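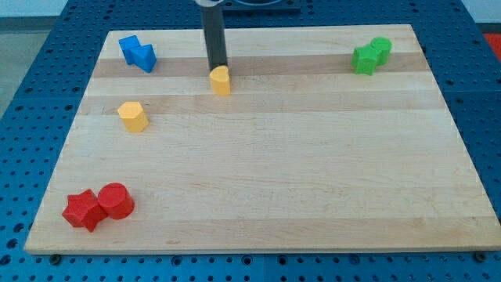

Fletcher Tapsell says I should have read the letters before the biography, and that anyone who does it the other way around ends up hearing the biographer in every line. He may be right. I did it the other way around. Some notes on both books, in the order I read them.

The biography is Sebastian Ciobanu's life of Sixten Rønning, out from Treloar. It runs 397 pages before the notes. The letters are a separate book, same publisher, edited by Takeshi Sugiyama.

If you only know Rønning from Odia, that's most people. It was the one novel of his that stayed in print in English. The first printing was 1000 copies and the publisher didn't expect to need another.

Ciobanu starts with the father's shop and stays there a long time. I liked that. You get the ledgers, the unpaid accounts, the boy sent out on a bicycle to collect. When the same errand comes up in Odia you already know what the street looked like.

The middle is slower. There's a chapter on the years teaching school that is mostly term dates and who rented which room to whom. I skimmed, then had to go back when one of the landladies turned out to matter.

On the marriage he is careful, maybe too careful. He had the family's help with the papers and you can feel where he stops. The summer of the separation gets two pages. The next chapter opens with a prize dinner.

So then the letters. That same June has six of them, all to his sister, and they are the best writing in either book. He's angry, then he's asking her about the price of coal, then he's angry again. None of that made it into the biography except for half a sentence about the coal.

I don't think Ciobanu hid anything. He cites all six in the notes. But a citation and a letter are different things to read, and if I'd had the letters first I would have noticed the gap instead of just turning the page. Point to Fletcher.

The other side of it: Sugiyama's footnotes are thin. A lot of people appear by first name and nothing else. I knew who "the colonel" was only from Ciobanu (a dentist, it was a school nickname). A reader coming in cold would be lost for the first hundred pages.

Also there's no index of recipients in the letters. There is one for places. I looked for it twice.

Translation question for anyone who has both. The biography quotes Rønning in Blagoje Dumitrescu's English, and the letters volume uses a different version, with no translator named on the title page. The same sentence to his editor is "I have nothing left to cut" in one and "There is nothing more I can take out" in the other. I prefer Dumitrescu's. It sounds more like the novel.

Which may only mean that Dumitrescu translated the novel too, and that's the voice I'm used to. I can't read the original so I have to leave it there.

One thing neither book settles is why he stopped. He lived a long while after the last novel and Ciobanu lists three possible reasons: the eyes, the money, the review. In the letters he mentions the eyes constantly, the money when rent is due, and the review once, in a postscript, spelled wrong.

My own guess is that he was busy with the garden. There are more letters about pear trees than about publishing from that point on and they don't read like a man who is miserable.

If you want just one, take the letters, and borrow the biography from a library for the family tree at the front. If you haven't read Odia yet, read that and leave both of these for later.

Going back to Odia next. I'll post again when I get to the bicycle chapter.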